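DAKVILLE — We're the Nudik club, and we have news! Our student robotics team has a spot in the Cidwood finals this July, and I get to write the announcement (I lost the vote, but I'm happy about it).

Nudik started with five of us and one borrowed table. Our project teaches a robot arm to do small kitchen jobs by learning from people, so most of our evenings go to showing it how with hand-held grippers. We've recorded over 2,000 demonstrations so far, and my wrists can vouch for every one of them.
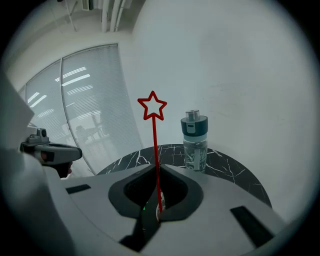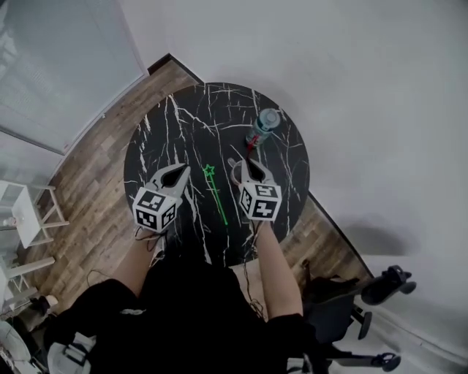
Grippers, a water bottle and the black marble-look tabletop.

The finals give each team one table and a set of objects we haven't practiced with, and that last part scares me a little! Ait Brahim, the machine shop down the road, is paying our entry fee and letting us use its back office after 6 p.m. all through June. Thank you, thank you, thank you.

We're also holding an open practice before we leave. Come try a gripper yourself — it's harder than it looks, and kids are usually better at it than their parents. Admission is free. To visit or ask about joining next season, write to the Nudik club, 79 Mill Street, Dakville.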